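October 7, 2020

Back at the bench after a fortnight of other people's jobs, and very glad to be here, I must say. The Potirstead bread trial has been sitting in my head all that time, so I want to get everything down before I muddle the two batches again (Hedvika, if you are reading this, yes, the labels are on properly now).

Batch A is the old rye starter that Anel has kept going since February, fed in the evening. Batch B is the same starter fed in the morning and left on the lower shelf by the door, where it is a good deal cooler than I had thought. Both doughs had 205 g of starter and the same flour from the same sack. I rested A for 30 minutes before the first fold and then, I'm sorry to say, got talking to Dalal on the phone and gave B rather longer. I have written it on the sheet, so at least we know.

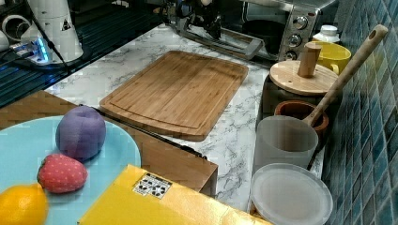

A came up beautifully and had that lovely sour apple smell. B was slow and a bit sulky, tighter on top, and it tore at the side when I shaped it. I'd like to blame the shelf, but the long rest muddies things, so B will have to be done again from the start. Vlastimil thinks the salt went in too early for both of them, and he may well be right, he usually is about salt.

Crumb on A more open than last time, crust a little pale. Try another 20 minutes of warming up for the oven before it goes in, and please could whoever borrowed the long thermometer put it back in the drawer!

Still to do: ask Nazmiye whether the Grekent flour is worth ordering again, feed both jars tonight, repeat B with a timer I can hear from the phone.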